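Zostetti Glide 30 walking pad: a long look at a short belt

Reviewed by Damián Becerra

I did not want a treadmill. I wanted to stop sitting down for nine hours a day, and after a winter of promising myself a lunchtime walk I gave in and bought the Zostetti Glide 30, a flat walking pad that is meant to slide under a standing desk. The box calls it "whisper smooth" and "maintenance free." I have owned enough things with belts in them to doubt both.

Setup took ten minutes. You unfold the handrail (or leave it down, as I do), plug it in, pair the remote and stand there while it counts down from three. The manual is four languages of the same warning about shoelaces. It has one useful page, on centering the belt, and that page shows a different model.

Whisper smooth first. At the slowest speeds it hums, and I can take calls without anyone asking. Push it up to a proper walk and there is a tick once per turn of the belt, where the seam goes over the roller. Zostetti support told me this would "settle in." That was 44 days ago. It ticks.

The app is called Shin and I would skip it. It wants an account, it wants my weight, and it wants to tell me on a Tuesday morning that I am falling behind other users. It also can't count. I did one walk with an old clip-on pedometer and the app side by side: Shin gave me 3,000 steps, a suspiciously round number, and the pedometer gave me 2,759. I know which of those I believe. The remote does everything you need anyway.

Now the belt, which is the part I would worry about with any of these pads. Zostetti says the surface never needs care. Mine started to shine down the middle within a few weeks, exactly where my heels land, and I walk in clean indoor shoes. It still grips fine. But a replacement belt is not listed anywhere on their site, and when I asked, I got a link to buy a new pad. Dandach, who make the cheaper one my sister has, will at least sell you the part. Hers is uglier and louder, and I think it will outlive mine.

I also tried the Skinholm mat that gets recommended with it. It keeps the pad from creeping across a wood floor. It did nothing for the noise downstairs, whatever the listing says.

Good points, in fairness: it fits under my couch, the remote has a big stop button, and I do walk more. My back is better in the afternoons – though I also changed my chair in September, so make of that what you will.

Would I buy it again? At full price, no. On sale, maybe, if they put the spare parts up. Check the return window before you throw out the box, and walk on it every day of that window. If the seam bothers you in the first week it will bother you in the sixth.

Three stars, and one of those is for the stop button.
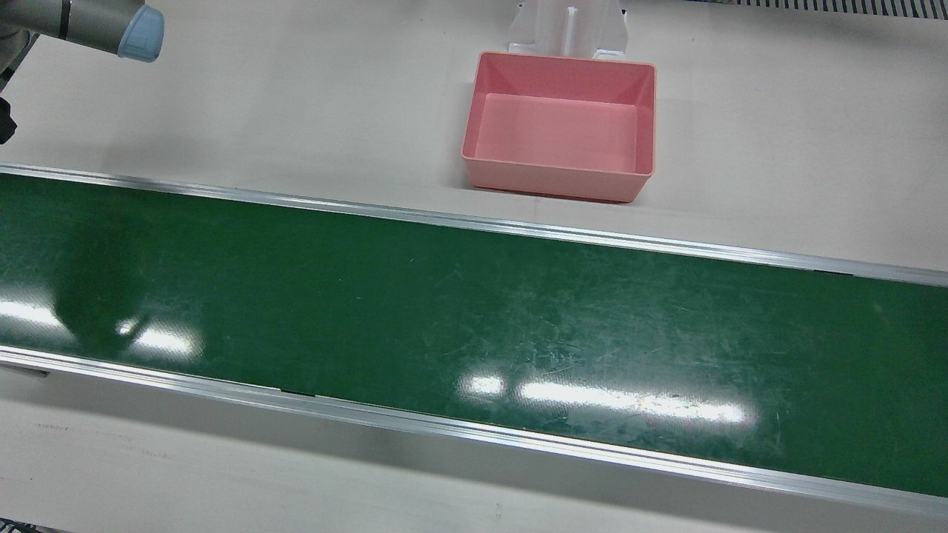
Scuffs and streaks on a glossy green conveyor belt.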